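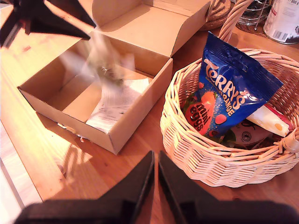

Waraporn Sriwong thinks I have the refrain backward. Singers don't change the last line because they forgot it, she told me after reading a draft of this section, they change it because by the fourth time around they're sick of it. I've come to think she's mostly right, and I went back through the whole Drokham set with that in mind.

The set has 97 songs in it, which gave me 552 refrains to compare once I'd left out the ones where the tape runs out. I counted a change whenever a word was swapped, added or dropped. Breath sounds and stray "oh"s I let go (Imre Kozma would have kept them, and we still argue over it!). Changes pile up near the end of a song, and they pile up most in the sad ones. I hadn't expected that second part at all.

Now, print is a different animal. A folded sheet in a cardboard box (Figure 2) gives you one wording, and you can't tell from it what anybody sang on a given night. The oldest text I used is the 1832 Petchrat songbook, and it just writes "etc." after the first refrain, every single time. I spent most of May being annoyed at that "etc." before I decided to leave the songbook out of the refrain counts and use it only for the verses.

One song deserves a closer look. "The Nellora Road" was recorded from 2 singers, Chun-yin Lau and Thanakorn Wattanapong, who learned it from the same aunt. Lau sings "carry me home" all the way through. Wattanapong starts there too, then slides to "carry her home" in the third refrain and never comes back, so the whole song ends up being about somebody else. I asked him about it and he said he'd always sung it straight. We played the tape, and he laughed and asked to hear it again.

I'll come back to pronouns in the next section, where the Gallico recordings show the same slide going the other way.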